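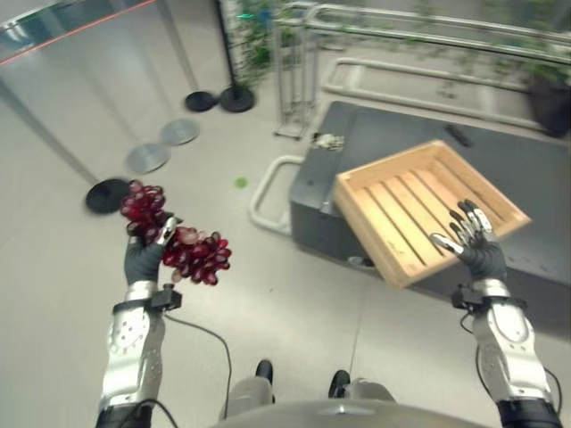

Racimo sostenido con la mano izquierda; la derecha, abierta sobre la caja de madera.

Consejos de taller: cómo comparar manos robóticas y cámaras en el manejo de fruta delicada

Área de ensayos de Halness. Ficha 418, revisión de febrero

La presente ficha reúne recomendaciones prácticas para quienes deban comparar manos, brazos y cámaras en tareas de recogida y colocación de fruta. Está dirigida a talleres pequeños, cocinas colectivas y centros de formación que disponen de un equipo prestado o propio y desean obtener resultados comparables entre una jornada y otra. No sustituye al manual del fabricante, cuyas indicaciones de seguridad prevalecen en todo caso.

Preparación del puesto

Se recomienda utilizar siempre la misma caja y marcar su posición sobre la mesa con cinta de color visible. Las cajas de listones son adecuadas para la uva y el tomate pequeño, si bien conviene repasar los bordes con lija fina antes de la primera sesión: una astilla daña con facilidad la funda de los dedos. Los restos de hoja y los granos sueltos deben retirarse entre repeticiones, pues alteran tanto el apoyo del racimo como la lectura de la cámara.

La fruta se pesará antes y después de cada serie. Para una primera comparación bastan 25 repeticiones por mano; cuando se pretenda decidir una compra, la serie completa será de 100. Es preferible trabajar con racimos de tamaño semejante y sustituirlos en cuanto presenten granos abiertos.

Cámaras de muñeca

La cámara de muñeca ofrece información de proximidad que la cámara de cabeza no alcanza, en especial cuando la propia mano oculta el borde de la caja. Su punto débil es el desenfoque durante los desplazamientos rápidos. Antes de atribuir un fallo al controlador Dorlow, compruébese el tiempo de exposición y repítase el recorrido a media velocidad.

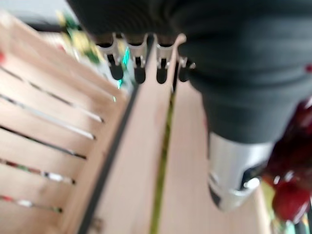
Vista de muñeca con fuerte desenfoque de movimiento.

Para reducir este efecto se aconseja aumentar la iluminación general antes que la ganancia, y repartirla de modo que las piezas metálicas pulidas no devuelvan reflejos intensos. Un paño gris mate sobre las superficies brillantes próximas resuelve la mayor parte de los casos. La lente se limpiará con un paño seco de microfibra; el zumo de uva deja una película que apenas se aprecia a simple vista y que resta contraste.

Los cables merecen atención aparte. Deben conservar holgura suficiente para el giro completo de la muñeca y no rozar la caja en el punto más bajo del recorrido. Una brida demasiado apretada es causa frecuente de cortes intermitentes de señal.

Agarre con una o con dos manos

El programa Kirkano, empleado en esta comparación, admite ambas modalidades. El agarre con una mano resulta más sencillo de programar y deja la otra disponible para sujetar la caja. El agarre con dos manos reparte la presión a lo largo del racimo, aunque exige coordinar la apertura: si una mano suelta antes que la otra, el racimo gira y golpea el borde. Se sugiere fijar la fuerza de cierre en el valor mínimo que sostenga el peso y elevarla por pasos pequeños, anotando cada cambio.
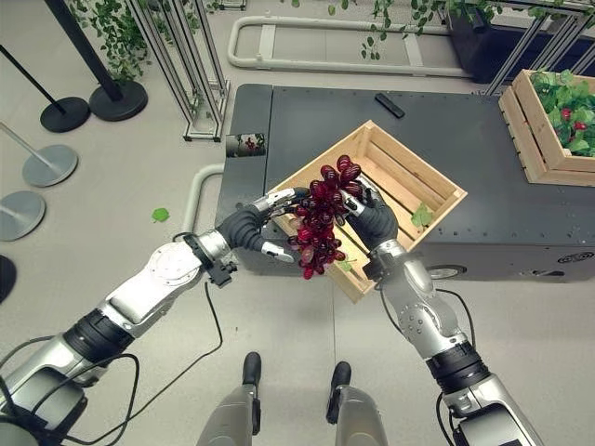 Murakami observa que, en su taller, la modalidad de dos manos dio peores resultados hasta que se igualaron los tiempos de apertura en el controlador. Añade que conviene ensayar primero con un racimo de plástico lastrado, y que la fuerza ajustada para la uva no debería trasladarse sin más al tomate, cuya piel tolera la presión de otra manera. Esta área comparte ambas observaciones y las ha incorporado a la revisión.

Orden recomendado de la prueba

1. Calibrar las cámaras con la caja vacía y guardar la configuración bajo un número propio. La de esta ficha quedó registrada como 2353.

2. Comprobar la apertura de los dedos sobre el borde de la caja, con la mano inclinada en el ángulo previsto para el trabajo. La fruta depositada junto a una pared requiere una entrada más oblicua que la situada en el centro.

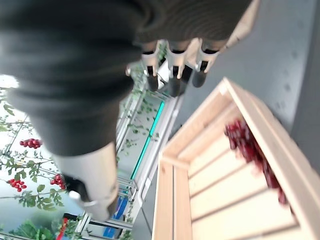 3. Ejecutar la serie con una mano y anotar los granos desprendidos, los reintentos y las paradas.

4. Repetir la serie con dos manos, sin modificar la iluminación ni la posición de la caja.

5. Cambiar un único elemento cada vez: la mano, el brazo, la cámara o el controlador. Las comparaciones en las que varían dos elementos no deben incluirse en la tabla final.

Limpieza y conservación

Las fundas textiles o de goma se limpiarán con un paño humedecido en agua tibia y jabón neutro, con el equipo desconectado. No se emplearán disolventes ni lejía. Las articulaciones metálicas se secarán con un pincel suave, prestando atención a las juntas de los dedos, donde se acumula el azúcar. La caja se guardará en posición vertical y en lugar ventilado.

La fruta utilizada en los ensayos no se destinará al consumo. Las hojas de registro en blanco pueden solicitarse en el mostrador de Halness, por la mañana.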